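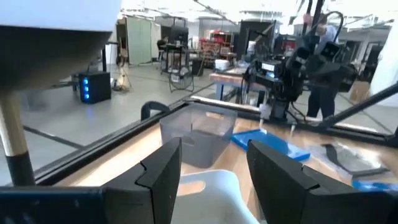 A light wooden tabletop bordered by a thick black rail

On Their Feet All Day

Why workers in one small town started wearing compression socks

02/01/2019

The first shift at the Calvo bakery in Pondale starts at 3 in the morning. By the time the stores open, the people on the line have been standing on concrete for most of their working day. Ask them what hurts and they will usually point to their calves before they mention their backs.

Over the past year a lot of them have started wearing compression socks. So have the cashiers at the Medora Street pharmacy, two of the school cooks and a good part of the night staff at the nursing home. The pharmacy used to keep one style behind the counter, in beige. It now has a full rack by the door.

The idea is simple. The sock is tightest at the ankle and gets looser toward the knee, and the squeeze helps the veins push blood back up the leg. When you stand still for hours, the calf muscles do less of that work and fluid settles around the ankles. People notice it as a heavy feeling, or as a deep ring where an ordinary sock has been.

Pressure is given in millimeters of mercury, and the number is printed on the box. Socks marked 15–20 are the ones most people buy off the rack. The 20–30 range is firmer and is often worn on a doctor's or nurse's advice. Anything above that should be fitted by someone trained to do it. People with poor circulation in the arteries, diabetes with numbness in the feet, or heart failure should talk to a doctor before wearing any of them.

Fit causes more complaints than pressure does. Shoe size tells you very little. You need the distance around the ankle at its narrowest point and around the calf at its widest, and for some brands the length from the floor to the bend of the knee. Measure in the morning, before any swelling sets in. A pair bought to fit an evening leg will probably be too loose by breakfast.

Then there is getting them on. Bakery workers trade tips about this more than anything else. Turn the sock inside out down to the heel, put the foot in and set the heel properly, then work the rest up a little at a time. Rubber dish gloves give a better grip on the fabric. Don't fold the top over if the sock is too long – the double layer can act like a tight band below the knee.

Skumport, a small maker that sells mostly by mail, sent its field tester to Pondale in September. Workers there wore its knee-high sock for full shifts and filled out a card at the end of each week. The company got back 59 cards. Most of the grumbling was about the toe seam, which has since been moved, and about heat near the ovens. Several people asked for a wider calf.

Wash them after every wear, in cool water, and skip the fabric softener. Hang them up or lay them flat to dry. Most pairs lose their stretch after three to six months of regular use, and a sock that suddenly goes on easily is ready to be replaced.

Swelling in only one leg, or pain with warmth and redness, is a different matter. It can be a sign of a clot and needs medical care the same day.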